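The Padded Bin Earns Its Place in Storage

At the Rorkgate repair and lending center, equipment used to come back from the shelves with dented corners and scuffed labels. The damage was seldom serious, but it made returns harder to process and lowered the value of goods kept in their original packaging. In August 2022 the center adopted a new storage policy, prepared under the direction of Sevim Tuncer, head of collections.

The policy applies to 2,205 boxed items, most of them computer parts and small electronics. Each shelf is assigned a set of lidless bins, and every bin is fitted with a foam liner before anything is placed in it. Staff are asked to store boxes upright and to leave space between them.

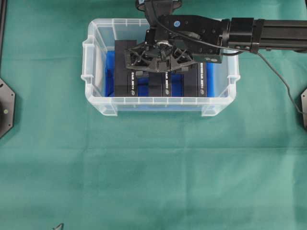
Liners are the part of the system that required the most thought. Thin sheets slid about when a bin was lifted, and thick ones took up height that the shelves could not spare. The center settled on a bright blue foam, which remains easy to see through the walls of a clear plastic bin, even with three black boxes standing on it. The strong color also helps at inspection, when staff look for crumbs, loose screws and worn patches.

Packing takes place on a cloth-covered table. The cloth is shaken out daily and replaced when the weave begins to thin. Boxes with printing along one side are set with that side facing the same way throughout the bin, so that a shelf can be checked without handling its contents.

The cost has been modest. Foam is bought in sheets and cut on site, and a sheet generally lines two bins. Roughly 95 percent of the collection has been moved to the new arrangement, and the remaining shelves will follow as liners are cut.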